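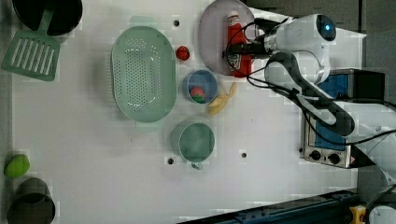
Subject: Re: [lolley-toylib] Sorting the play kitchen sets before September

Replying to the list because a few people asked the same thing off-list.

> We have 12 kitchen sets on the shelf at Lolley and no two match
> the cards any more. Nostton says theirs are the same. Do we keep
> lending them as they are, or pull the lot until they can be
> sorted? Also, is there money for replacements?

Keep lending them. Families who have one out now can return it on the usual date. There is $235 left in the replacements line, and it has to cover Nostton as well, so please don't order anything from the Maruyama catalogue until both branches have sent in their lists.

What I'd like done at each branch, in this order:

1. Tip each set out on a clear table and go through it against the card. Pots, spatulas and colanders first, small food last.

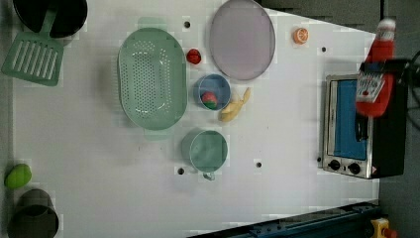
2. Write any missing pieces on the back of the card in pencil. If a colour has changed but the piece does the same job, leave it and correct the card.

3. Put anything cracked in the grey tub under the desk. Don't glue it. We tried that with the tea sets and they came back worse.

4. Wash in warm soapy water and leave on the racks overnight. The wooden pieces get a wipe only.

5. Rebag with the new drawstring bags. Grivusberg sent us 27 – enough for both branches, with a few over for the train sets.

On the age labels: anything with small food in it stays at three and up, even if the old label says 2. I know that takes a couple of favourites away from the toddler shelf. We can make up a plain set for them from the spare cups and bowls.

The late fee question can wait for the next meeting. I don't have a view on it yet.

Lists to me by the end of August, please – a photo of the cards is fine if typing them up is a nuisance.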